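About Ondero

Hello! I'm Salamatu Agyeman and I run Ondero, a small workshop where we write and test house rules for people who keep robot arms near other people. Schools, mostly, plus a couple of firms like Taltico who wanted something their new starters would really read.

I started out fixing arms, and I got cross with the safety binders. Ours ran to 225 pages (I've still got it, it props the window open). So Tetteh Yakubu and I sat down one June and wrote a version you could pin up by the bench. Speed limits, who holds the stop button, where your hands go, what gets written in the log. We've rewritten it more times than I'd like to admit!

We try every rule at the bench before it goes out, and toy food is a favourite of mine for that – carrots, tomatoes, pea pods, all heaped up in a basket.
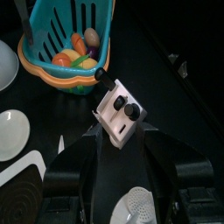 Who has to hold the stop button?

Whoever is standing nearest the arm, and they do nothing else while it's moving. If they want to go and make tea, the arm gets parked first.

Lamisi Amegashie looks after the log, which is up to almost 3000 entries now, near misses included. She's very firm about near misses and quite right too.

Our rules don't replace the proper standards, so please keep those on the shelf as well. If you'd like a copy of ours, drop me a line and I'll post you one, pin holes and all.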